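Course 14: Fitting a Commuter Bike
Handout for session 3, Saddle, Bars and Brakes
Taught by Dorottya Sipos, with workshop help from Martim Neves

Welcome back! Last time we got through frame sizes and most of you went home knowing your inseam to the half inch, so you're ready for the fun part. Bring your own bike tonight if you can. If you can't, there's a Bemenis step-through and two Carvalho hybrids in the rack, and they adjust the same way yours does.

Saddle height first, always. Everything else you measure depends on it, and if you change it later you'll be doing the bars over again.

Put on the shoes you ride in. Lean the bike near a wall, sit square on the saddle, and set your heel on the pedal at its lowest point. Your leg should be straight with your hips level. When you move the ball of your foot onto the pedal you get a small bend in the knee, and that's your starting height. It will feel high if you've been riding low for years (most people have!). Give it a week of commuting before you decide you hate it.

Mark the seatpost with a wrap of electrical tape right where it meets the frame. Check for the minimum insertion line while you're there. If you can see that line, the post is too far out and you need a longer one, full stop.

Saddle tilt: level to begin with. A hair nose-down is fine. If you keep sliding forward and your hands ache, you've gone too far. 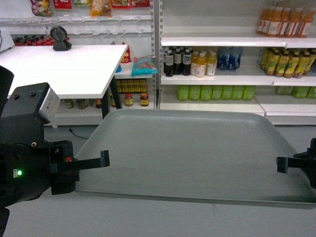 Saddle setback is the one people skip, and I love teaching it because the change is so easy to feel. With the cranks level, the front of your forward knee should sit more or less over the pedal axle. Loosen the clamp under the saddle, slide it on its rails a little at a time, tighten, sit, check again. The clamp on the Carvalho bikes has one bolt and two curved washers, and the washers like to jump out and roll under the nearest bench. Work over a tray whenever you take a clamp apart. A large light-gray plastic one with a raised, rounded rim is just right, as small parts show up well against the pale color and the rim keeps them in. Lay the pieces down in the order they came off and you can read them back like a sentence when you rebuild.

Torque. Look for the number printed on the clamp or stem and use it. If there isn't one, ask Martim before you guess. Carbon posts need carbon paste and no grease; alloy posts in a steel frame need grease. Write down which one you have, as you'll forget by spring.
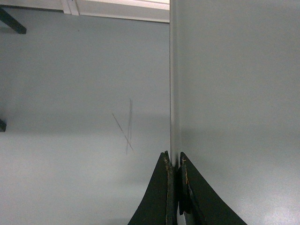
Bars come next. For riding in traffic we want you upright enough to look over your shoulder without a wobble. Start with the grips level with the saddle, or a little above. On a threadless stem you change the height by moving spacers, and the order matters:

1. Take off the top cap bolt and cap.
2. Loosen the stem's side bolts and lift the stem off. Hold on to the fork!
3. Move the spacers, put the stem back, then the cap.
4. Snug the cap bolt until there's no play in the headset and the bars still turn freely.
5. Line the stem up with the front wheel, then tighten the side bolts evenly, going back and forth.

Step 4 catches everybody once. The cap bolt sets the bearings; it doesn't hold the stem on. To test for play, squeeze the front brake and rock the bike forward and back with a finger on the headset. A knock means it's loose. Repeat with the wheel turned sideways – sometimes the knock is really in the brake pads and this helps you tell them apart.

Brake levers: sit on the bike, reach out with straight wrists, and rotate the levers until your fingers land on them without bending your hand up. If you have small hands, find the reach screw on the lever body and bring the lever closer. It's the best free upgrade on any bike and so many riders don't know it's there.

Homework

Ride your normal route at least 3 times on the new settings. Note anything that's sore and when it started. Knee pain at the front often means a low saddle, pain at the back often means a high one. Numb hands usually send us back to tilt and bar height. Change one thing per ride, otherwise you won't know which change did the trick.

Bring your notes and your multitool next time. We'll be doing racks and panniers, and Martim has the Finier rear rack plus a Usum bag that clips on in a way I really want you to try. Expect 60 minutes of hands-on work and wear something you don't mind getting greasy.

Questions between sessions: leave a note in the workshop mailbox, door code 2554.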